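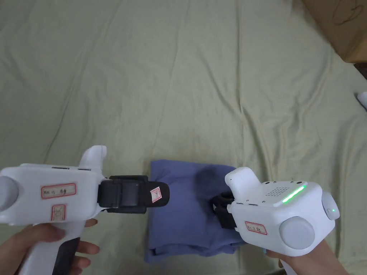 Photo: Ikley robotics club, folding group

Monday, after club

Folding again today. I had the hand grippers from four until a little before six, and most of that went on blue cloth on the green sheet. We are supposed to bring in 800 folds as a group before the Grasten meet in March. When I signed off, the sheet on the wall said 46 for me.

The rule this week is that the cloth has to end up as a rectangle and both grippers have to let go before you stop. If you put one down to scratch your nose, the run is thrown out. I lost two that way. I lost another because I pinched two layers on the left and only one on the right, and the whole thing twisted when I lifted it.

What works for me is to go slow at the corners and close the right one first. My left hand is worse at this than I thought. My thumb is sore and there is a red line across my palm from the handle.

The Kobori team is doing towels only, which seems easier, but they have to stack theirs. We talked about swapping for a week. I would like to try it.

Fustix, our arm, got its first training pass on last month's folds. It picked up the cloth on 9 of its tries and then mostly dragged it. The coach says that is normal for so little data. I wrote down the settings but left the notebook in my locker, so I'll copy them in tomorrow.

Bus was late. Ate at home, did the math sheet, skipped the reading. Need to ask about Wednesday's slot before somebody else takes it.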